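The year I lived at everybody's house

When the editor asked for something about growing up, I said yes straight away and then sat at the kitchen table for most of an evening wondering which childhood to write about. I had a few. My parents split when I was six, and between then and leaving school I lived with my mum, my gran, my mum again, my uncle Wekesa and, for one odd and mostly lovely winter, the family next door but two.

I was born in Wirnley, in the flat over the dry cleaner's. Dad was on the boats and Mum did shifts at the Bismont factory, packing biscuits. She smelt of ginger nuts for years and I still can't eat one without feeling I ought to be in bed. When Dad left he went properly, as in another country, and Mum did what she could. Then her back went, and I was sent to Gran's with a suitcase and my brother's old coat.

Gran's rules

Gran lived up the hill and ran her house like a small railway. Tea at five, bath at half past six, radio off at eight. I hated it for a month and then found I slept better than I ever had. She kept a savings tin on top of the wardrobe, and when I was ten she let me count it with her. It came to 3,641 in the old notes from home that my grandad had never changed, plus three buttons. She told me it was for emergencies. I asked what sort, and she said I'd know one when I was in it.

Gran took me to church twice a week and I went without much fuss, mostly for the singing. Naomi Rashidi sat in front of us (her mum was there for the singing too, they weren't even members) and we passed notes in the hymn book until Gran moved us to the front row. Naomi and I are still friends. She rang me last week to say I'd better not put in the thing about the candle, so I haven't.

Uncle Wekesa

By the time I was 13, Gran's hip was bad and Mum was in a one-bedroom place across town, so Uncle Wekesa Wanyama turned up in a van and said I was coming to his. He wasn't a blood uncle. He'd worked with my grandad and had just sort of stayed in the family, the way people do. He had two boys of his own, no wife by then, and a dog called Kombo who ate a whole wedding cake the first summer I was there — not ours, I should add.

I went from being the only child in a quiet house to sharing a bunk bed with a boy who talked in his sleep about football. I was furious! I wrote Mum long letters saying I was being ignored, which I was, a bit, because there were three of us and one of him and he was on nights. But he came to every single parents' evening in his work boots, and he never once introduced me as anything other than his girl. It took me until my thirties to notice that.

The winter at number 50

Then he was in hospital from November until the clocks changed, and the boys went to their mum's and I went to the Floreses at number 50. Nilton Flores was in my year and we had never got on. There's nothing like sharing a bathroom to sort that out. His mother put me down for chores on the very first morning, the same as her own lot, and I could have hugged her for it. I'd spent years being a guest in places and there I was, being told off about the bins.

She made a bean stew in a pot that must have fed 100 people in its time, and I have been trying to get mine to taste like it ever since. Nilton says I'm too mean with the garlic. He's probably right.
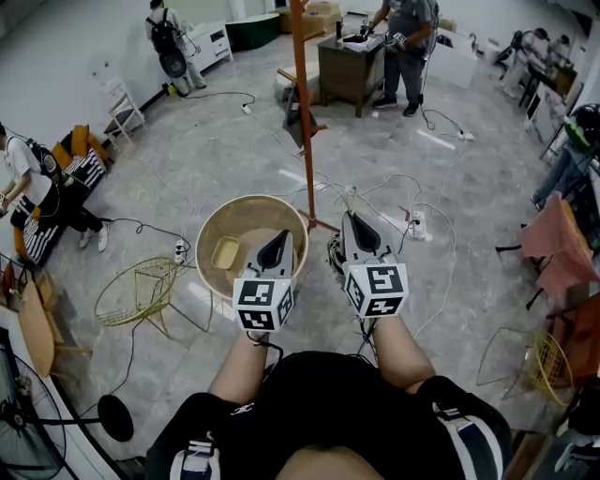

Where we all ended up

Mum is in Wirnley again, five minutes from me, with a much better back and a very bad cat. Gran died the year I got married. The tin came to me, buttons and all, and it lives on top of my own wardrobe now. Uncle Wekesa is roughly eighty (he won't say) and still drives the van, though we all wish he wouldn't.

My two have had one address their whole lives and think my stories are made up. We had the lot of them over in May, Mum, the Floreses, Naomi, both the boys with their own kids, and my youngest asked me which ones were our real family. I said to ask Uncle Wekesa. He told her to pass the bread.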